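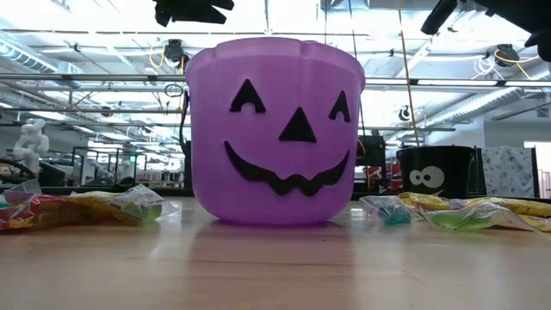 Purple pumpkin bucket on a wooden table

Home / Guides / Seasonal / How to Plan a Trick-or-Treat Route for Small Kids

A route for children under six needs to be short and easy to leave. Plan it on paper before you buy the candy.

Step 1. Pick a loop. Start and finish at your own door or at the car. With our group we stay within 894 steps, start to finish. Side streets with sidewalks on both sides work best. In Flokholm we use Ondrejka Lane and skip the hill.

Step 2. Walk it in daylight. Look for broken pavement, loose dogs and houses with long stairs. Mark those on your map.

Step 3. Set the times. Leave at 5:30 and be home by 7. Put a bathroom stop at the halfway point and ask that neighbor ahead of time.

Step 4. Assign adults. One adult for every 4 children, with one walking at the back. Write a phone number inside each costume.

Step 5. Sort at home. Tip everything out on a table, check the wrappers and set aside anything torn or with nuts. Let each child choose two pieces for that night.

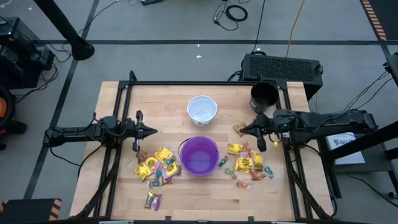 Matěj Tichý wrote in to say that he would move the bathroom stop to the first third of the walk, and that his group crosses each street only once, doing all the even numbers first. We tried the one-crossing rule on Cladley Street and it saved time, so mark your crossings on the map too.

Keep the map for next year. Pencil in any house that had its porch light off.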